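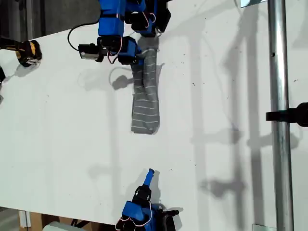

Two blue and black robot arms at a white table, with a gray striped cloth between them.

Why Do Game Trailers Look Better Than the Game?

You have probably seen a trailer for a new video game and thought, "I need that." The dragon was huge. The music was loud. The hero jumped off a cliff and landed on the dragon without messing up once. Then the game came out, you played it at a friend's house, and the dragon was kind of small and you fell off the cliff nine times.

Were you tricked? Maybe a little. Let's look at how trailers get made, and then you can decide.

What is a trailer for?

A trailer is an ad. It may be a very cool ad with a story in it, but a company paid for it, and the company wants you to ask for the game. Keep that in your head the whole time you are watching. People forget it the second the drums start.

Three kinds of trailer

The first kind is a movie trailer. Artists make it just like a cartoon film. Not one second of it comes from the game. Sometimes the game is barely started when the trailer comes out, so there is nothing to show yet!

The second kind says something like "made with the game engine." An engine is the set of computer tools that draws the game's world. This sounds honest, and it can be. But the same engine can make a short film that you could never play, with the camera swooping through keyholes and every character standing in the best light. The words "in engine" do not mean "this is what you will do."

The third kind is gameplay. Somebody is really playing. You will often see the score, the map or the health bar on the screen. This is the kind worth your time, but even here, be careful. The player may have practiced that same part for days. Then an editor cut out the boring bits, like walking back across the desert because you forgot the key.

Let's try it on one

Take Fornalholm, a game about a town on the back of a giant snail. Its first trailer was 92 seconds long. Danai Michailidis, who writes our game pages, watched it with the pause button and wrote down how much of it showed somebody playing. Her answer was 2 seconds. In those seconds, a boy opens a gate.

The trailer also said the game would have "555 quests." A quest is a job you do in the game. That is a big number, and big numbers sound good. But what kind of jobs? If most of them are "bring me a mushroom," you might be happier with ten good ones. The trailer did not say.

What about countdown clocks?

Sometimes a company puts a clock on its website, ticking down to zero. Everyone gets excited and guesses what will happen. When the makers of Cavstead did this in June, the clock reached zero and showed... the date of the next trailer. So people had waited for an ad that told them to wait for another ad.

A clock makes something feel important. It doesn't tell you if the thing is any good.

What the makers say

We asked Ashraf Abou Zeid, who cuts trailers for a small studio called Crabtree, whether he thinks this is fair. "We show the game on its best day," he said. "You comb your hair for school photos too." That is a pretty good answer. Still, a school photo doesn't ask for your allowance.

How to watch like a detective

Read the small words at the bottom of the screen. "Not actual gameplay" is usually in tiny letters.

Turn off the sound and watch again. Is it still exciting?

Look for the health bar, the map or the score.

Wait until the game is out and watch an ordinary person play it, mistakes and all. Ask a grown-up to help you find a video that is right for your age.

You can still enjoy trailers. Some are great little films. Just don't spend your birthday money on one before you have seen the game.

Words to know

Teaser: a very short trailer for a trailer.
Pre-order: paying for a game before it comes out.
Footage: bits of recorded video.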